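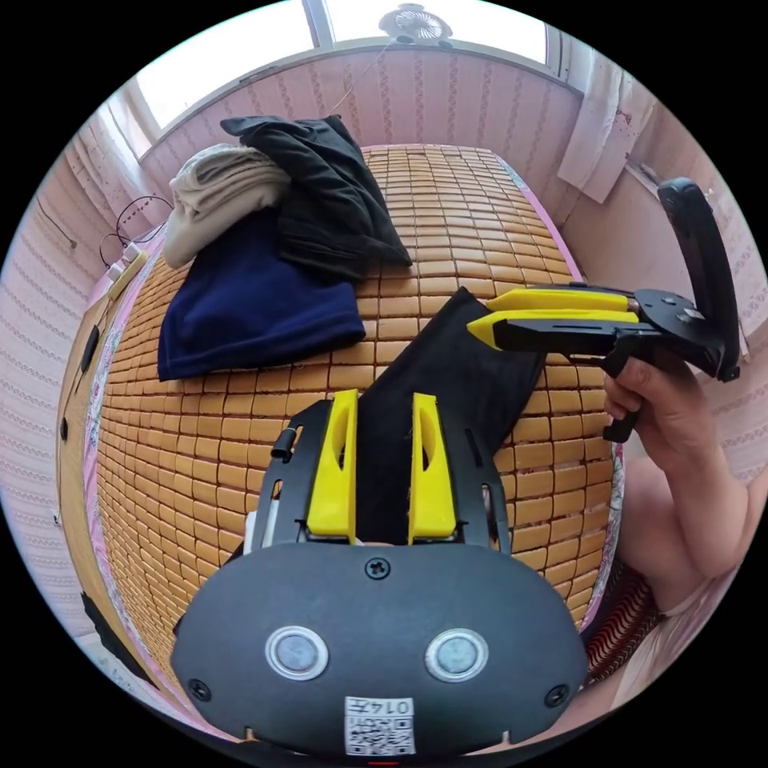

침대 위 옷 정리 작업, 양손 그리퍼. 매트 위에 검은 천이 놓여 있고 안쪽에 옷더미가 있음.

보낸이: Rallis 수집 담당
받는이: presia-data 메일링 리스트
제목: Re: [presia-data] 옷 정리 에피소드, 시작 상태를 어디까지 맞춰야 하나

답이 늦었습니다. 질문별로 아래에 달겠습니다.

> 가정집 수집분을 Stinow에 올리기 시작했습니다. 현재 옷 정리 과제만
> 265개 에피소드입니다. 책상 위에서 모은 것과 섞어서 학습해 보니
> 책상에서는 괜찮은데 침대에서는 옷 가장자리를 잘 못 잡습니다.
> 시작 상태를 집마다 똑같이 맞춰 달라고 요청해야 할까요?

저는 맞추지 않는 쪽에 찬성합니다. 저희도 초기에는 옷을 항상 같은 자리에 같은 모양으로 놓고 시작했습니다. 그렇게 모은 240개로 학습한 정책은 옷이 한 뼘만 옆으로 가도 허공을 집었습니다. 지금은 과제 정의만 고정하고 옷의 위치와 구겨진 정도는 수집자에게 맡깁니다. 고정하는 것은 다음과 같습니다.

- 시작할 때 두 그리퍼 모두 벌린 상태
- 정리할 옷 한 벌은 옷더미와 떨어뜨려 놓기
- 끝낼 때 두 그리퍼를 옷에서 떼고 잠시 멈추기

마지막 항목을 빼먹은 에피소드가 제일 골치 아픕니다. 끝나는 시점을 사람이 다시 찍어야 해서 검수 시간이 두 배로 듭니다. 수집 안내문 맨 위에 적어 두시기를 권합니다.

> 침대 바닥면이 집마다 너무 다릅니다. 이불, 얇은 시트, 여름용 자리까지
> 있습니다. 바닥면도 라벨로 넣는 게 의미가 있을까요?

넣으십시오. 첨부한 사진처럼 작은 조각이 줄지어 있는 자리는 푹신한 이불과 접촉 양상이 다릅니다. 이불 위에서는 손가락 끝을 조금 눌러 넣고 집어도 되지만 단단한 자리에서는 그만큼 눌리지 않으니 수집자가 옷을 한 번 밀어서 주름을 만든 다음 집는 경우가 많습니다. 같은 "집기" 구간인데 궤적이 둘로 갈라집니다. 저희는 surface 필드에 soft, thin, hard 세 값만 씁니다. 처음에 재질 이름을 자유롭게 적게 했더니 표기가 제각각이라 결국 다 버렸습니다.

무늬도 한번 보셔야 합니다. 격자처럼 반복되는 바닥에서는 위치 추정이 튀는 일이 있습니다. 저희 쪽에서 궤적 오류로 반려한 67개를 다시 열어 보니 상당수가 손목 카메라에 바닥만 가득 찬 구간에서 시작됐습니다. 벽이나 옷더미가 화면에 조금이라도 걸리게 시작하라고 안내한 뒤로는 반려가 줄었습니다. 수치는 아직 정리하지 못했습니다.

> 검은 옷은 아예 제외하는 게 나을지도 모르겠습니다. 창가에서는 주름이
> 거의 안 보입니다.

제외하지는 마십시오. 실제 집에는 검은 옷이 많고, 빼 버리면 나중에 그 부분만 따로 모으게 됩니다. 다만 창을 정면으로 두고 서면 노출이 창에 맞춰져서 어두운 옷이 뭉개집니다. 창을 등지거나 옆으로 두고 서게 하고, 자리가 안 나오면 커튼을 반쯤 치게 하십시오. 노출 고정은 Custeta 수집 앱의 설정에 있습니다. 세션 도중에 바꾸지 말고 시작 전에 한 번만 정하면 됩니다.

> 왼손과 오른손 동기화는 어떻게 확인하십니까?

세션을 시작할 때 두 그리퍼를 맞대고 동시에 2회 여닫게 합니다. 나중에 양쪽 폭 신호를 겹쳐 보면 어긋난 정도가 바로 나옵니다. 한 프레임 이상 어긋나면 보정하고, 세션 중간에 어긋남이 커지면 그 세션은 통째로 뺍니다. 좌우가 바뀌어 등록된 경우도 있으니 장치 번호는 세션마다 수집 기록에 적게 하십시오. 저희는 한 집에서 오전분 전체가 좌우가 뒤집혀 올라온 적이 있습니다.

하나 덧붙입니다. 실패한 집기도 지우지 말고 올려 주십시오. 옷을 놓쳤다가 다시 잡는 구간은 재시도 학습에 쓸 수 있습니다. 대신 retry 표시는 꼭 붙여 주십시오. 표시 없이 섞이면 골라낼 방법이 없습니다. 옷을 침대 밖으로 떨어뜨린 경우만 중단하고 새로 시작하면 됩니다.

surface 필드가 들어간 메타데이터 양식은 9월 중에 리스트에 올리겠습니다. 그 전에 올리시는 분량은 비고란에 적어 두시면 저희가 변환합니다. 침대 데이터만 따로 학습한 결과가 있으면 공유 부탁드립니다. 책상 데이터와 섞는 비율은 저희도 아직 정하지 못했습니다.

Rallis 수집 담당 드림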